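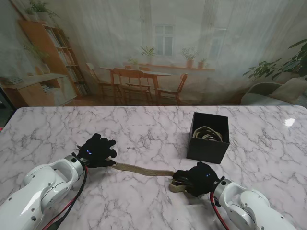
How do you put away a long length of flat webbing so that it comes out of the box without a knot in it? Coil it from one end in wide flat turns, lay it in an open box a little bigger than the coil, and leave the last bit hanging near the top where you can find it.

Posted in November by the author of the Clamenwood blog

Print this page | E-mail this page

I have been sorting straps for most of the month. It started because I needed one long piece to tie down a roll of carpet and spent half an hour picking apart a carrier bag of the stuff on the hall floor. There were old rucksack straps in there, two dog leads, blind cord, and a good deal of beige woven webbing that I had bought for chair seats and never finished using. By the time I had the piece I wanted, it was too dark to move the carpet.

The chair seats were a set from 1976 that came with the house. The original webbing had gone slack and I replaced it over a winter, one chair at a time. I ordered too much. The roll was from a shop called Grireck, which sells by the metre and sends it folded in a padded envelope, so it arrives with creases in it every hand's width. Those creases have never fully come out. I mention it because creased webbing is harder to coil than new webbing off a reel, and if yours has been folded it pays to deal with that first.

What I do is lay it out on the table and pull it flat between both hands, a short length at a time, working towards the far end. It doesn't need to be tight. A braided strap has a bit of give and if you haul on it the edges start to curl in, and then it won't lie flat in the coil. Flat and slightly slack is fine. A hard, smooth table is better than carpet or a bedspread for this, as the strap slides along and you can see at once if there is a half twist in it. I did the first few on the sofa and had to do them again.

Twists are the whole problem. A strap with one twist in it will coil up and look all right, and then when you pull it out of the box the twist travels along and turns into a loop, the loop goes through another loop, and you are back on the hall floor. I run the strap through my fingers from end to end before I start. If a loop has formed at the end I open it out on the table and don't try to shake it free.

For the coiling I have tried two ways. One is to roll it up tight like a bandage, which makes a neat disc and takes very little space. The trouble is that a tight roll springs open the moment you let go, so it needs a band or a bit of tape, and rubber bands perish and leave a mark on pale webbing. I found that out with a piece I had kept in the loft. The other way is loose turns laid one on top of another, each about the width of the box. It takes more room but it stays put without anything round it. I use loose turns for anything longer than I am tall and the tight roll for short bits.

The boxes were the part I got wrong to begin with. I bought a set of clear plastic ones with lids from Thakur, and they were too shallow. The coils pushed the lids off. I took those upstairs for sewing things and went back to cardboard. A plain cardboard box that is roughly as tall as it is wide does the job well. I push the top flaps down inside so the opening stays clear, and that also stiffens the sides a little. Black ones look tidier on a shelf than brown ones, though you do need a label, and a biro won't show up on them. I use white paper stickers.

One kind of strap to a box is the rule now. I did mix the beige and a darker green for a while and it was a nuisance, as in poor light the two look much the same and I cut the wrong one. If there is only a little of something it goes in an envelope.

I measured everything as I went, having a tape measure out anyway. The beige came to 97 feet in several pieces, which was a surprise and a bit annoying considering what I paid for it. The longest piece is enough for two more chair seats. I write the length on the sticker and cross it out when I cut some off. Whether I will keep that up I can't say. I kept a list of paint tins once, in a notebook with 88 pages, and filled in four.

Cut ends need seeing to before they go in. Cotton webbing frays as soon as you look at it, so I fold the end over and put a few stitches across. Synthetic can be sealed with a flame if you are careful and have the window open. If you don't know which you have, stitch it.

The rucksack straps are in a separate bag by the back door and I haven't decided about them. Most of the buckles are cracked. The Olon one still works and I may take the buckle off and throw the strap away. The blind cord has gone in the bin.

The carpet went up to the back bedroom last week, tied with a piece of the beige, and the strap is back in its box. It took a couple of minutes to coil. I still have the garden twine to do, and the extension leads, which I am putting off.

Contact | Copyright Clamenwood blog, all rights reserved | Back to top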